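Skitside Match Notes

Play-by-play notes for amateur football, with timings and outcomes 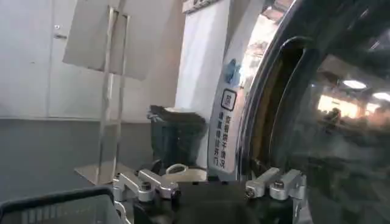 Washing machine door at close range, with the gripper brackets in front.

Summary

Skitside Match Notes holds written play logs from one season of the Fimireo league. Each log covers a single match and was typed up from the touchline sheets kept by the home side. The set has 1000 plays from 13 matches.

Files

plays.csv: one row per play
matches.csv: one row per match, with venue and final score
teams.csv: short codes and full club names

Fields in plays.csv

match_id: links to matches.csv
quarter: 1 to 4, overtime is coded 5
clock: time left in the quarter, mm:ss
down, distance: blank on kick-offs and tries
play_type: run, pass, punt, kick, penalty
yards: net gain, negative for a loss
note: free text as written on the sheet

Known problems

Clock values in the Karka home matches were written down to the nearest 15 seconds. Do not use them for tempo work.

Penalty rows give the yards marked off and leave out the yards gained before the flag. Declined penalties appear only in the note field.

The Cabello sheets use "keep" for any run by the quarterback, planned or not. These are coded as run. Sacks are coded as pass with negative yards.

Player names and shirt numbers have been removed from the note field. Spelling has been left alone.

Splits

No split is supplied. Plays from the same match should stay together, as the notes refer back to earlier rows.

Changes

January: fixed team codes in matches.csv, removed duplicate kick-off rows, added the overtime code.

Licence

Free for research and club use. Please credit Skitside Match Notes. Corrections should quote the match_id and the row as it stands in the current file.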